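换季收拾卧室

五月一到，晚上盖厚被子就有点热了。拖了一阵，总算腾出一个下午把卧室收拾一遍。卧室不大，东西却不少，床、衣柜、书、椅子全挤在一起，平时随手一放，过一个冬天就没法看了。

先弄床。厚被子收进压缩袋，抽完气塞到柜子顶上。压缩袋是Villel的，去年买的一套，29块，用到现在有一个封口不太行了，过一夜会鼓回来，只好拿来装毛衣。床上换成绗缝的床盖，印满“福”字的那条。是过年前买的，当时觉得喜庆，年过完了也没舍得收。料子厚薄正合适，白天铺着挡灰，晚上搭在身上也行。
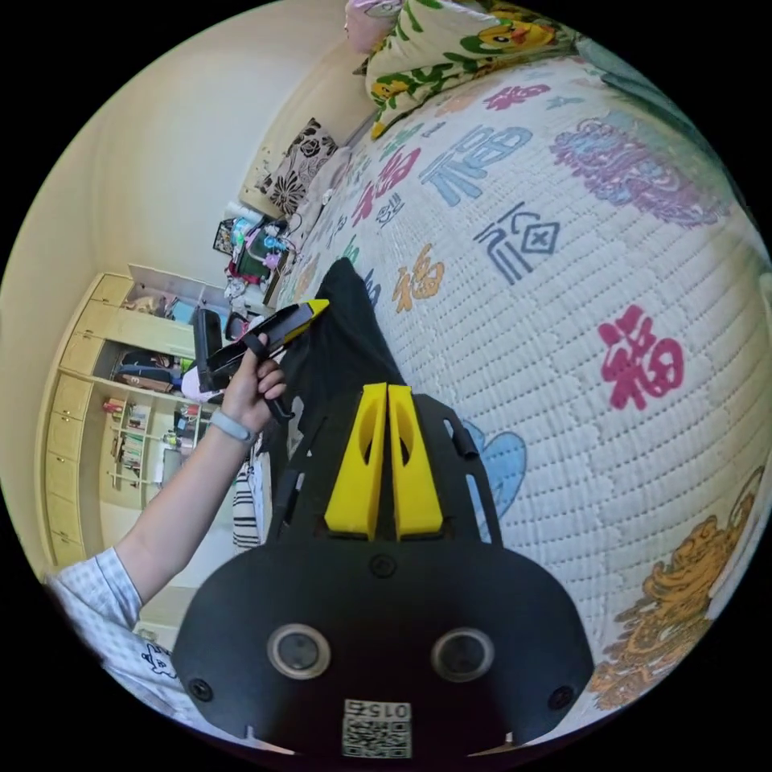

衣服是最费时间的。我的办法很笨，一件一件拿出来，穿过的留下，整个冬天没碰过的放一边。最后清出来12件，大部分是打折时买的，还有两件连吊牌都在。旧衣服拿去小区门口的回收箱，毛衣和羽绒服洗过再收。去年图省事没洗就收了一件，今年拿出来领口发黄，怎么搓都搓不掉。

抽屉也顺便理了。充电线、旧发票、过期的药、不知道配哪把锁的钥匙，什么都有。之前在Fillik买过一组抽屉隔板，66块，装上以后袜子和内衣总算不再混在一起。隔板高了一点，最下面那格抽屉推进去会卡，得往里压一下，凑合用。

书没怎么动，只把看完的挪到最下面一层。本来想再买个书架，看中Clumora的一款，标价578，量了量墙边的尺寸，放下去衣柜门就开不全，算了。 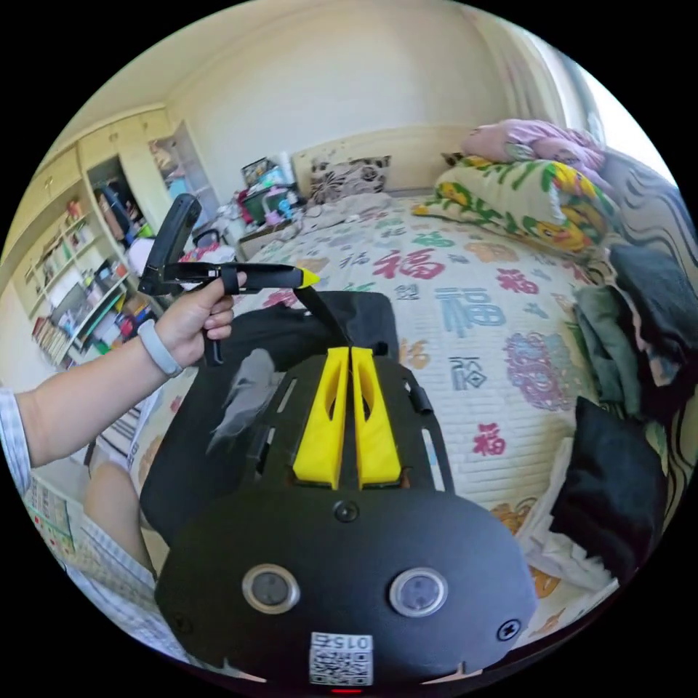
床盖的洗法研究过一阵。第一次直接扔洗衣机，甩干以后里面的棉有点跑，拍了半天才拍平。后来改用网袋装着，冷水，轻柔档，低速脱水，晾的时候对折搭在两根杆上。白底不耐脏，上面红的蓝的“福”字又多，我怕串色，从来不跟别的东西一起洗，也不泡。洗衣液用Beyene的，味道淡，漂白的东西一概不放。晒的时候反面朝外，颜色能保得久一点。

枕套四五天换一次，靠垫套一个月洗一次，靠垫芯只拿到阳台上晒。

收拾完天快黑了，还剩窗帘没拆。窗帘钩有几个断了，等新的到了再一起洗。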